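Bench Notes: The Great Finger Swap

Mar 23, 2022

So I promised in the last newsletter that I would stop fiddling with the controllers and finally get around to the gripper comparison, and for once I kept a promise! It ate most of two weeks and a truly silly amount of coffee. If you only want the short version: the plain fingers are better than I gave them credit for, the camera bracket matters more than I thought, and I owe Rosário Arruda a lunch.

Some background for the new subscribers (hi!). The Tudano bench is two arms facing each other over a white table, with a basket at each side and a whole lot of fake flowers. We picked flowers because they are rotten to handle. A block is a block. You close on it and you have it. A fake rose has a skinny stem with wire in it, a heavy head that wants to roll the whole thing over, and leaves that poke out wherever they like and get between the fingers. If a gripper can cope with that, I feel pretty good about giving it almost anything else.

The question I wanted answered was simple. We had three sets of fingers in the drawer: the plain stiff ones, the soft pads I bought from Drilness, and a ribbed set that a friend at Huang cut for us on a slow afternoon. Everybody on the team had a favorite and everybody was very sure about it, me included. I was a soft pad person. I had given speeches about soft pads. 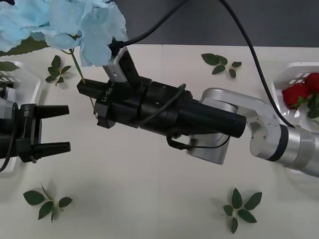 I ran the stems first, one arm at a time, because I wanted to get the force setting right before I let both arms near the same flower. The rule was that the arm had to pick the stem up, lift it, hold it for 6 seconds and put it down in the basket. If the flower spun in the fingers, that went in the log as a slip, even if it stayed up. Rosário thought that was harsh. I said a flower hanging upside down is not a flower I would want handed to me, and she let me have that one.

We logged 1,427 picks in all. I know, I know. I had planned on a few hundred, and then the soft pads started acting strange and I couldn't leave it alone. They were lovely for the first stretch, really sure and gentle, and then the slips started creeping in. I blamed the force setting. I blamed the cable. I spent a whole evening rewriting a piece of the controller that had nothing wrong with it, and I would like that evening back. Then Rosário walked over, ran her thumb across one of the pads and held it up to show me. Green fuzz! The coating on the fake stems rubs off, and the pads hold on to it like a lint brush. I wiped them down and they were good as new, until they weren't again.

Out of all those picks I had 290 slips, and the soft pads were to blame for more than their share. The ribbed set did fine on thick stems and was hopeless on thin ones, which like to lie down in a groove and turn. The plain fingers just kept going. They're a bit rough with the leaves, and you do have to come in square to the stem or they'll push it away instead of closing on it, but they were the same on the last pick as on the first. I can plan around that. What I can't plan around is a gripper whose mood depends on when it last got cleaned.

Leaves deserve their own paragraph. They come off. The little sprigs pop loose if you so much as look at them, and then they sit on the table and confuse the vision side, which sees a bit of green and gets all excited about a stem. At first I swept the table clean between runs. Then I quit doing that, on purpose, to see how bad it got, and I'm glad I did. A test on a perfectly tidy table was only telling me how things go on a perfectly tidy table, and I've never had one of those for longer than a minute.

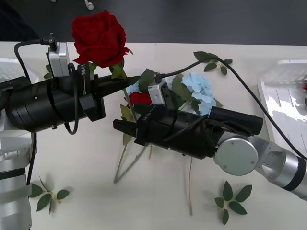 The two-arm runs came second, and they were a lot more fun. One arm holds a flower up, the other comes in lower and gets hold of the stem, and then somebody has to let go. We did 106 of these with the plain fingers. The grip itself was hardly ever the trouble. It was elbows and cables nearly every time! Two grippers that close together don't leave much room, and a camera on top of each one makes it tighter still. I moved the brackets back a little partway through and the bumps dropped off right away, though it cost me some of the view right at the fingertips. I'm still going back and forth on whether that was a good trade.

The cables I have no clever answer for. I tried clips, I tried a sleeve, I tried running everything overhead. A big lazy loop with lots of slack has worked best so far. It looks messy and it catches the light sometimes, but a short neat cable tugs on the wrist at full reach, and you can see that tug in the position log if you know where to look. Mine showed up as a tiny lean to one side, and I chased it for days thinking it was a calibration problem.

On the controller side, the one change I'd recommend to anybody is slowing down the last bit of the close. Fast up to the stem, slow for the final squeeze. I had it the other way around from our old block-stacking code (don't ask) and the flower heads were whipping around like crazy. It took two lines to fix. You can find it in the Botstead folder along with the full log, and please read the notes column before you write to me about the weird stretch in the middle. That's the fuzz.

Next up, I want to try the soft pads again with a thin wipe-clean cover on them, partly for science and partly for my pride. Rosário wants to try fingers with a small notch at the tip, and she has already drawn them, so I suspect hers will go on the arm first. We should have numbers for both by June. If any of you have handled fake stems and found a way to stop the shedding, write to me, please. I've tried hairspray. It made the petals stiff and did nothing at all for the fuzz.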